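Bag thickness, hooks and the small bin problem

Print this post | E-mail this post

25/06/2020

I moved the household from boxed trash bags to rolls in January, and have kept notes since then. Most of what follows is about film gauge and fit. Skip it if you buy whatever is on sale.

Gauge is given in mils in the US and in microns nearly everywhere else. One mil is 25.4 microns. A thin bag for a bathroom bin can be well under one mil, and that is fine for tissues and cotton swabs. It is not fine for coffee grounds, which are heavy and find the seam.

The seam matters more than the gauge. A flat seal runs straight across the bottom and leaves two corners where liquid collects. A star seal folds the film in on itself before sealing, so the load is spread over several layers and the bag sits better in a round bin. Gusseted bags fall between the two. The Setness rolls I started with were flat seal, 50 to a roll, and the perforations tore unevenly. The Ekdale ones are star seal and cost a little more. I have had 2 leaks from the first kind and none so far from the second.

Fit is simple arithmetic. Measure the circumference of the rim and divide by two. That is the minimum flat width of the bag, and you want an inch or so extra to fold over. Our kitchen bin would take a bag with a flat width of 24 inches. People who buy by the gallon rating end up with bags that slide down inside, since the rating says nothing about shape.

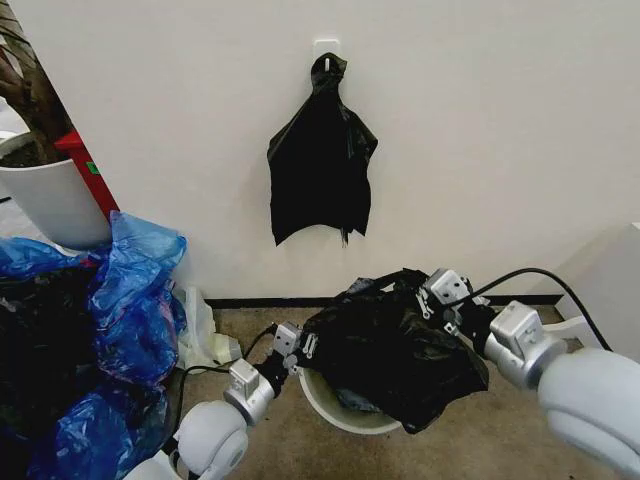 For handle-tie bags, add the height of the handles to the length you need, then subtract the fold. Tín Dương wrote in to say he skips the fold and loops the handles under the rim instead – this works on a bin with a lip and fails on one without.

Adhesive hooks are rated for a static load on a smooth, clean surface. Painted drywall is seldom either. Wipe with rubbing alcohol, press for 30 seconds, and leave the hook alone for an hour before hanging anything on it. I would keep well below the printed rating on matte paint.

Huệ Đào asked about compostable film. I tried one roll, Vatimitz, and the bags softened within 6 days in a warm kitchen. They may do better with daily emptying – I have not tested that. Store the roll somewhere cool and dry and check the date on the sleeve before buying.

Next post will cover drawstrings.

Print this post | E-mail this post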